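Mirwood bench notebook — grasp planner, mug retrieval
March, started 9:40

Picking up from Jitendra's note on the depth filter. Goal for the session: find out why the planner keeps choosing a rim pinch when the interior approach scores higher offline. Branch is kanaujia, config copied over from Grovport with the table height changed and nothing else.

First 29 trials run with the old collision margin. Planner rejected the interior pose in nearly every one. Logged reason was always the same: finger link in collision with object mesh. The mesh is the problem. The mug is reconstructed as a closed convex hull, so as far as the checker is concerned there is no opening to go into. Offline scoring runs before the hull step, which explains the mismatch.

Ruaridh had already written a decomposition pass for the bowls and left it switched off. Turned it on with max_parts = 6. Planning time goes up to 443 ms per query, acceptable for now. With 3 parts the wall closes over the opening again, so don't go lower to save time.

Second problem showed up as soon as the first was gone. Interior pose accepted, arm descends, then the contact monitor trips early. Looked at the wrench trace and it is not contact. The gravity compensation still carries the old gripper mass. Re-ran the payload identification, wrote the new values to payload.yaml, restarted the controller. The early trips stopped.

Descent is now split in two: joint-space move to the pregrasp, then a straight Cartesian segment along the tool axis with the speed capped. The cap is hard-coded in descend.py, line marked TODO. Should be a parameter.
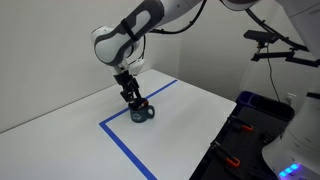
Interior approach on the teal mug, fingers below the rim. Object placed near the corner of the taped area.

Placement near the corner matters for the perception side. The crop box in the segmentation node is set from the tape corners, and anything close to a corner loses points when the extrinsics are slightly off. Ran the calibration check before lunch: the error grows toward the corners and is smallest in the middle of the workspace. Recalibrated, and padded the crop box on all sides. Padding brings some tape into the cloud — plane removal takes it out again, at least with the current threshold. If someone raises that threshold, check the tape first.

Handle direction is not used anywhere in the interior grasp. It should be. The planner samples finger yaw uniformly and then wastes samples on orientations we would never want for the handoff step. Jitendra suggested reusing the handle estimate from the Birkurberg demo code. I looked at it and the estimate is in the camera frame with no timestamp, so it needs a wrapper before it can go in.

Open items:
— move descent speed cap into config
— wrapper for handle estimate, then bias the yaw sampling
— ask Ruaridh if the decomposition can be cached per object; the mesh does not change between trials
— planner log should print which mesh version it loaded. Lost an hour to that.
— merge payload.yaml to main, the other configs still have the old mass

Stopped 16:15. Controller left on the new payload file, kanaujia branch pushed, bags not yet copied to the server.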